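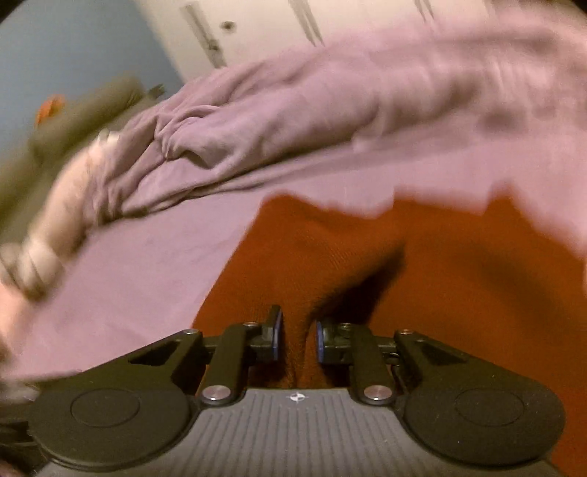

Phones Vachon Nonance 2 Turns Up in Shop Listing, Now in a Green That Isn't Very Green

17 Feb 2020

Vachon has spent the winter saying nothing at all about the Nonance 2, and a retailer has now said most of it on the company's behalf. A listing for the phone went up on the website of Brutik, the online electronics shop, late last night. It stayed there long enough for half the internet to save a copy, and was then replaced by a page offering a discount on kettles.

The listing gave the phone's name, two storage sizes, three colours and a price. It also gave a delivery estimate of "3 to 5 working days", which was ambitious for a product its maker has yet to admit exists.

First, the colours. There's black, as there must be. There's a silver that Vachon would like us to call Harbour. And there's the new one, Lichen, which the shop files under green and which most people who saw the listing would have filed under grey. Readers with long memories will recall that the first Nonance came in a "red" that looked like weak tea in daylight, so at least the company is consistent. I owned the tea one. I was asked more than once whether it had faded.

The insides are less of a surprise. The Nonance 2 is down for 128GB or 256GB of storage, with a card slot, and the battery goes up by 244mAh on last year's model. Vachon will no doubt describe this as all-day power. It described the last one as all-day power too, and mine was generally looking for a plug by teatime.

The headphone socket is back. It was taken off the first Nonance in the name of courage, or progress, or whichever word was doing the rounds at the time, and the listing now has it under "New features". There's no mention of the adapter that came in the old box, the one that fell out of your pocket on the bus.

Under "Camera" the shop had written "Yes".

The price is where things get odd. The listing had the smaller model at 1,324 zlotys and the larger at 1,329, a gap of five zlotys for twice the storage. Either Vachon has become very generous, or somebody typed the second number in a hurry. Our money is on the hurry. If the smaller figure holds, though, it would put the phone well under the 2,000 zlotys that the first one cost at launch, and would make it one of the cheaper ways to get a big screen and a socket to stick your headphones in.

We asked Vachon for a comment. A spokesperson replied that the company doesn't comment on rumours or speculation, and attached the press picture of last year's phone. We asked whether a shop page with an "Add to basket" button on it counted as speculation. We were sent the picture again, slightly larger.

Brutik has been a little more forthcoming. It told us the page was "a test entry" and that no orders had been taken. Several people on the Nonance owners' forum say otherwise, and one of them has posted an order confirmation with a dispatch date in April. The shop says anyone who was charged will get their money back. It didn't say anything about the kettles.

That April date fits with what we'd heard already. Gutow, which makes cases and screen protectors for more or less everything, has been showing a set of covers to shops since the start of the month, with a space on the packaging where the name of the phone should go. The covers have a hole at the bottom in exactly the right spot for a headphone plug, and a rather larger hole at the back for the cameras. From the size of it we'd guess at three lenses, or two and a very proud flash.

Case makers are often the first to know these things, and they're also wrong often enough to keep it interesting. Gutow had a whole range ready for the Nonance Mini, which was due two years ago and still is. You can pick one up for next to nothing if you happen to have a phone that shape.

What we don't have is any word on software. The listing said only "Android", with no number after it, so we can't tell you whether the Nonance 2 will ship with the current version or the one before. The first phone was promised two big updates. It has had one of them, and that one moved the alarm clock to a different folder. Owners are still waiting for the fix that stops the screen waking up in a pocket and ringing the last person you spoke to.

There's nothing on which countries will get it, either. Prices in zlotys suggest Poland will be early in the queue, but a British release hasn't been ruled in or out. The first Nonance reached UK shops four months after everyone else had it, by which point it was already being marked down elsewhere.

We've asked for a launch date and will update this story if one arrives. The kettle offer ends on Sunday week, according to the page, or did when we last looked.

Filed under: Phones, Android, Leaks
More on this: Vachon Nonance review: a decent phone in a strange red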